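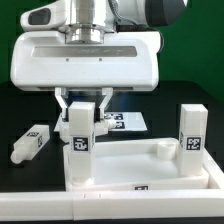

Trornach: Furniture Parts Project, Final Report

Our team loved this one! We set out to design a small set of white furniture parts that fit together with pegs, and by May we had 4 versions on paper and 2 we really believed in. The tags on the parts made it so much easier to talk about which piece went where. Getting the peg fit right took 25 tries (we kept notes on every single one), and the Stasta version was our favorite by far.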